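The Patient Art of the Wash Bag: An Afternoon with Ingegerd Engebretsen

By Ashley Heywood

Ingegerd Engebretsen had the kettle going before I had my coat off, and she had already apologized twice for the drying rack in the hallway, which I had to turn sideways to get past. She has taught her laundry and mending evenings in the back of the Grirar community house for 7 years now, and in that time she has become the person people in our part of town call when a sweater comes out the size of a teacup. I had my own reasons for wanting to meet her. Last December I washed a cardigan my aunt had knitted, and I would rather not go into what happened next, except to say that it now fits a neighbor's very small dog and looks quite smart on him.

"Oh, everyone has one of those," she said when I told her. "Mine was a blouse. It belonged to my sister and I had borrowed it without asking, so you can imagine. I put it in with a pair of work pants that had a big brass hook at the waist, and the hook went straight through the sleeve and wound it around and around like spaghetti. I was nineteen. I paid her back out of my bakery wages and I bought my first wash bag the same week."

That first bag came from Hellström, the old dry goods store by the bus station, and she can still tell you which shelf it was on. The store is gone, and so is the bag, but she has never been without one since. She keeps hers in a drawer in the laundry room, folded in thirds, next to the stain soap and a jar of buttons that have come off in the machine over the years and never found their way home.

I asked her why a person who clearly loves clothes would spend so much of her teaching time on something as plain as a mesh bag. She laughed and poured the coffee.

"Well, I start with it because it's cheap and it works the first time you use it," she said. "People come to me wanting to learn to darn. And I love darning, I could talk about darning until you went home. But half of the holes they bring me were made in the wash! A bra hook, a zipper left open, a bit of lace that caught on something. So before we thread a needle I say, let's go and look at how you do your laundry, and they look a little disappointed, and then by the end of the evening they're asking me where to buy one."

Her advice on choosing a bag is wonderfully particular. She likes a fine weave for anything thin, such as tights and underthings and the silky camisoles that snag if you so much as look at them. For sweaters and heavier knits she goes up to a more open net, so the water can move through the wool and carry the soap away. She holds each one up to the window before she buys it, which she told me gets her some looks in stores.

"I pull on it a bit, too. Gently, both ways. If the little squares go crooked and stay crooked, I put it back. And I run the zipper a few times, all the way open and all the way closed. The mesh almost never goes first, you know. It's the zipper, or it's the seam the zipper is sewn into."

We spent a good long while on zippers, longer than I had planned, and I enjoyed every minute. She likes the kind with a small elastic loop or a fabric pocket at the end where the pull can be tucked away, so that it doesn't work itself open during the spin or rattle against the drum. If a bag comes without one, she sews one on from a scrap of waistband elastic. It takes her the length of one song on the radio – she timed it for me by humming. 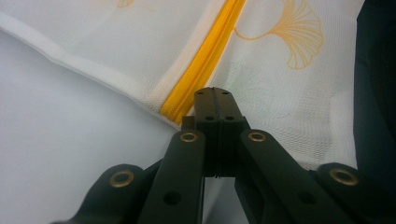
How she fills them

Once we had moved to the laundry room she showed me how she packs a bag, and I have to admit I had been doing it wrong for most of my adult life. I have always stuffed mine until they looked like pillows. Ingegerd stops when the bag is half full and then shakes it, holding it by two corners, so that whatever is inside falls loose.

"It has to be able to swim," she said. "If you pack it tight, the middle doesn't get clean and the soap stays in there, and then you take it out and it has that smell and you wash it again. So you've washed it twice to save yourself using a second bag. I did that for years, I'm not scolding you!"

She turns knits inside out, does up every hook, and puts one sweater to a bag with no company at all. Socks are allowed to travel together. Baby socks in particular, she says, should never be let out on their own, and she has a whole story about a washing machine repairman and a rubber door seal that I won't spoil in case you take her class, which you should. Her Wurnent, a front loader older than her nephew, has been through 2 new door seals already and she speaks of it as you might speak of an aging horse.

On temperature she is strict. The bag protects against rubbing and catching, she explained, and it does nothing at all for wool that has been put in too hot. (I wrote that one down and underlined it, and thought of the dog.) She washes most of her bagged things at 40 and her woolens cold, on the gentlest program the machine will give her, and she reads the label in every garment even when she has washed it a hundred times. "A hundred and one," she corrected me. "I still read it. My eyes aren't what they were, but I read it."

Taking care of the bag itself

It had never crossed my mind that a wash bag might need looking after. Ingegerd empties hers as soon as the machine stops, turns them inside out and runs a thumb along the seams, where the lint likes to gather. Then she hangs them over the back of a chair by the window with the zippers open. She won't put them in the dryer, and she doesn't leave them balled up damp in the basket either, which I confess is exactly where mine live.

A small hole is no reason to throw one out. She mends the mesh with plain polyester thread, going back and forth over the gap and then over and under, the same way you would darn the heel of a sock, only smaller. When a zipper finally gives up, she cuts it away and the net goes on to a second life holding onions, or bath toys, or the clothespins she takes out to the yard in summer.

"There was a lady in the spring group who made hers into a bag for washing the little fabric animals her grandchildren drag around," she told me. "She put a ribbon on it and embroidered the name of every single animal. I thought that was just lovely. I would never have the patience, and I've got a lot of patience."

One more cup

By then the light was going and neither of us had touched the cinnamon cake, so we went back to the kitchen and put that right. I asked what she would say to somebody who has one free evening and a pile of delicate things at the bottom of the closet, waiting to be dealt with. I certainly have that pile.

She thought about it while she cut me a second piece. "Sort it on the bed, where you can see it. Put the mending on one side and the washing on the other, and do one bag. Just the one. Then have your supper. The pile has been there this long, it can wait until tomorrow for the next bag."

Her group meets in the Flilura room at the community house, up the stairs and past the piano. Newcomers are asked to bring one item they are afraid to wash, and Ingegerd brings the soap, the thread and, if you're lucky, the cake. I went home with a slice wrapped in foil and a length of elastic for my own zipper pulls, and I have sewn on the first one. It took me considerably longer than a song.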